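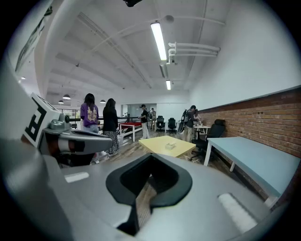
*The big room, with a gripper up close*

## How do you teach a robot to pick stuff up?

Hi! I'm Gervasio Bustos, and I help out at the Garna robot club. Kids ask me this one all the time, so get comfy.

A gripper is a robot's hand. Ours has jaws that pinch, kind of like the tongs you use for salad. Simple, right? But a robot has no clue what a sock is, or how hard to squeeze a banana (ask me about the banana sometime!).

So we show it. A person holds a gripper and does the job by hand, while a camera on top records everything. Then they do it again. And again! Our club project is called Stuvellow, and it has 898 recordings so far.

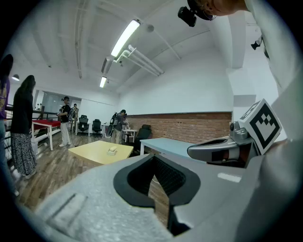 Now, about those square black-and-white markers. Each one is a bit like a name tag that a computer can read. It spots the pattern and works out where the jaw is, and that tells it if the hand is open or closed.

Want to try it at home? Grab 2 spoons and pick up a grape without using your fingers. Do it 6 times, and watch how your hands get a little smarter on every go. My record is four grapes before one rolled under the fridge.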